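Section 4. Showing a task with the hand-held gripper

Read section 3 first if the gripper hasn't been paired yet. Don't skip. Most bad sessions on the Dorar bench started with a half-paired unit.

You need: gripper, charged. Marker board. Headset for whoever is teaching. The object. A table with some clear space on it – the arm you're teaching needs the same reach later, so don't pick a spot it can't get to.

4.1 Before you start

1. Wipe the finger pads. Dry cloth only.
2. Set the marker board on the table, tilted up toward the gripper. Once it's down leave it alone.
3. Power on. Wait for the steady light, not the blinking one.
4. Open Danura on the handset, pick New task, type a name. Short. "book shelf 3" is fine, "test" is not, we have 203 of those already.
5. Headset on, strap snug. Look at the board untill the handset says FOUND.

CAUTION: Keep fingers out of the V of the pads. The trigger has no soft stop.

NOTE: Working in pairs is easier. One teaches, one holds the handset and calls start and stop. If both of you wear head gear, pair them one at a time.

4.2 Recording a demo

1. Start from the rest pose. Gripper low over the table, pads open.
2. Handset person calls start. Count one, then move.
3. Go in at the speed you'd want the arm to go. Slower than feels natural.
4. Close on the object. Hold a beat. Thick hardcovers: take them near the spine end, pads square to the cover, or they twist.
5. Lift, carry, put down. Open all the way before backing off.
6. Back to rest pose. Call stop.
7. Keep or Discard on the handset. Fumbled it? Discard. Don't fix it mid-take.

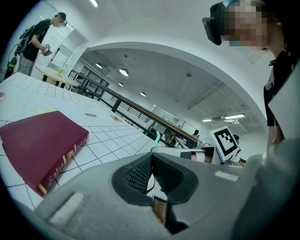

Issa Atallah disagrees on step 7 and wants it noted: a fumble with a clean recovery is worth keeping, as long as you tag it RECOVER, and the Clarkeck arm only learned to regrip after those went in. Fine. Tag it or discard it. Untagged fumbles get pulled at review.

Repeat steps 1 to 7. Move the object a little between takes, turn it too. Same spot every time and the arm only knows that spot. Some 124 good takes is enough for a single pick and place. Stacking needs more, see section 6.

4.3 Remote control instead

Use this when the arm has to be the thing moving – tight shelves, anything heavy.

1. Clear people out of the arm's reach.
2. Handset: Mode, then Remote. Screen border turns red.
3. Hold the side button. Arm follows your hand only while it's held.
4. Let go to freeze. Reposition your hand, hold again.
5. Record same as 4.2.

CAUTION: Arm lags your hand a bit. Don't chase it. Stop, let it catch up, go on.

4.4 If it goes wrong

LOST on the handset: board blocked, usually by your own arm. Step sideways, look at the board, wait for FOUND. Discard the take.

Pads close but width reads 0: recalibrate, section 3.

Error 3000: storage full. Upload to Buenaventura, then clear. In that order please.

Headset drifts: take it off, set it flat on the table, restart it. Do not restart mid-take, the file wont open afterward.

4.5 Shutting down

1. Upload. Wait for the tick.
2. Gripper off, pads open. Closed pads take a set overnight.
3. Board back in its sleeve.

Next: section 5, reviewing takes.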